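Golwood to Semenier: rail or bus in shoulder season?

gravelpit_88
Planning the crossing from Golwood to Semenier, two nights in Varela on the way. The timetable I have is the August one. Does the bus still run through after that, or do you change at Amton?

tern_and_back
Change at Amton. The through bus is summer only. Connection time is short, and the second bus does not wait if the first is late. Take the train to Varela and the bus from there.

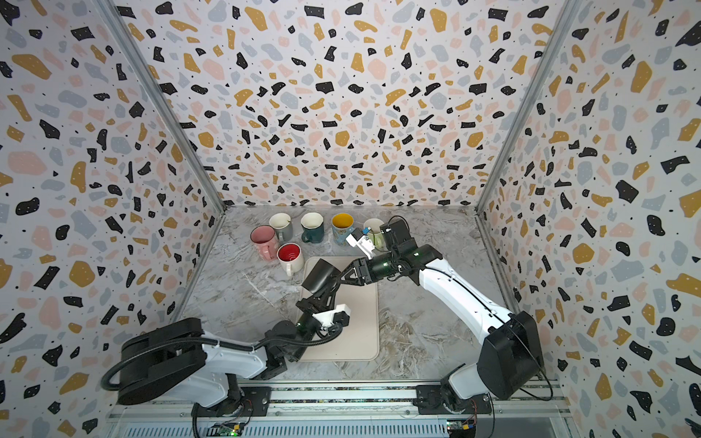 The train costs more but seats are reserved, and luggage goes in the rack at the end of the car. Buy at the station. The website adds a booking fee.

mapfold
Disagree on the train. It stops at Varela Lower, which leaves you 300 meters of climb to the old town with bags. The bus stops at the top gate.

tern_and_back
There is a shuttle from Varela Lower. It meets every train.

mapfold
It meets every train until 6 p.m. The last arrival is later than that. I walked it.

gravelpit_88
Arriving on the last train, so that matters. Is the pass road open that late in the year? My map gives the summit as 3,784 feet.

mapfold
Open unless there is snow. Check the board at the Amton depot, where closures are posted before they reach the website. Semenier is on the far side, so a closure means going back to Golwood.

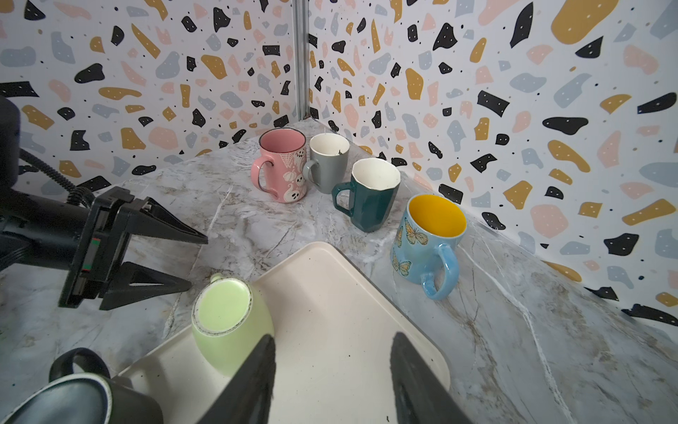 Re: luggage limits

oddsocket
The bus allows 2 bags per person in the hold. Third bag is charged at the driver's discretion. I have been charged once and waved through once on the same route.

gravelpit_88
Noted. Bus, then, with an early start from Golwood.

Recent threads
Varela old town: parking outside the gate
Amton depot lockers
Semenier ferry, winter schedule
Golwood day ticket or single fares?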